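Collow Household Help > Cleaning > Cloths and towels

Sorting microfiber by color: worth it, or am I becoming my mother?

I own far too many microfiber cloths, yellow ones and blue ones, and they live in a heap. Yellow is supposed to be for the bathroom and blue for the kitchen. You can guess how that's going. I bought 2 clear plastic bins and now I'm stuck on whether to fold everything or stuff it in. Also, does the color thing matter once they've all been through the same wash? 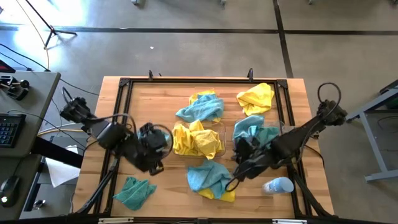

Skatilia
Member, 98 posts
8/9/18

For reference, a blue cloth bunched on top of a yellow one is what passes for a system at my place. I'd like to do better without making it a hobby.

Haddad
Regular, 394 posts

Keep the colors apart. A hot wash gets them clean enough, but you'll still want to know which one did the toilet. No fabric softener, ever, and don't wash them with cotton towels unless you enjoy lint.

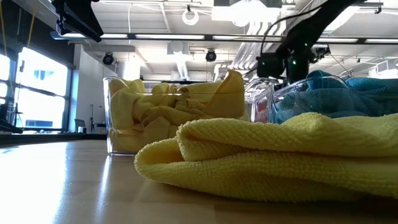
Folding is where people lose their minds. Cleaning cloths don't need it, and I stopped years ago with no effect on my character. Yellow crammed into a clear bin until it rises over the rim is perfectly findable, you just grab a corner and pull. If you must fold, fold the thick ones loosely in layers and keep them out of the bin, where they'd only get squashed by the others.

Skakinix
New member

i just use paper towels

Skatilia
Member, 98 posts

Thanks Haddad. Stuffing it is. Skakinix, noted.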